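What I learned pricing up a robot arm for a very small workshop

I have been promising to write this up since April, and Benedetta Donati has now asked me twice how the sums came out, so I suppose it had better be done. Get yourself a cup of tea, because I do go on a bit when it comes to money.

For anyone new, we are a tiny workshop in Stastlow and we put together latch units for display cabinets and honesty boxes. Each one has a little solenoid in it, and a good part of the working day goes on fishing those out of a bin and setting them down the right way round for whoever is doing the fitting. It is fiddly work and hard on the thumbs (mine especially, I'm not getting any younger!), and I had been daydreaming about a robot arm for a couple of years before I sat down and thought about paying for one.

My first mistake was to start with the arm. I spent whole evenings reading about reach and payload and comparing one glossy leaflet with another, and all that time I hadn't written down what I wanted it to pick up. Ratree Boonyarit, who has planned far bigger jobs than mine, listened to me very patiently over lunch and then asked what the part weighed. I didn't know. I had handled thousands of the things and I couldn't tell her. So my advice is to weigh the part, measure it, and look properly at how it lies when you tip a few out, and do all that before you open a single catalogue.

With the part in front of me the list changed shape completely. A solenoid is light, so nearly any small arm will lift it, and the money I had set aside for a bigger one could go elsewhere. What matters far more is the fingers. They have to be slim enough to get down beside the metal housing and close on its flat sides, and I would much prefer they kept off the plunger and the spring. I had pencilled in one set of fingers. There are three sets in the plan now, and I expect to spoil at least one of them finding out what works.
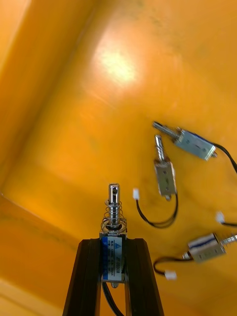 The wires, and other things I forgot to budget for

Every one of our solenoids comes with a pair of thin black wires and a white plug on the end, and those wires go wherever they please. A person untangles them without thinking. For an arm you have to plan for it, and planning costs money, either in a better camera or in somebody's hours spent laying the parts out further apart to begin with. I went for the hours at first and have left a line for the camera next year.

Then there is the bin itself. Our orange ones are cheerful and I'm fond of them, but they are glossy and they throw the light straight back at you, and shiny metal parts don't help. I have put down 102 pounds for a couple of matt grey trays and a softer lamp, and if you take only one thing from this post, please let it be that you should price your lighting early.

For the rest, Markuto quoted me 1584 pounds for the gripper with its mounting plate and cable, and Nivus wanted 411 for the stand and guarding, delivered. Ásgeirsdóttir were lovely on the telephone and offered to lease us an arm by the month, which I am leaning towards, as it lets us hand the thing back if it doesn't suit. I have kept 200 pounds aside for spares, meaning finger pads, screws, a second cable and a handful of solenoids that can be dropped and squashed without anybody minding. Ratree thinks the spares figure is too low. Benedetta thinks the whole business is too dear and that I should buy a nicer chair, and I did price up the chair as well, to be fair to her.

The one thing I still can't put a figure on is my own time. Setting up, fiddling, reading the manual, setting up again. I wrote "two weeks" in the spreadsheet, looked at it over breakfast, and changed it to five. If any of you have been through this with small parts on wires, do leave a comment and tell me how long it took you, and whether you leased or bought.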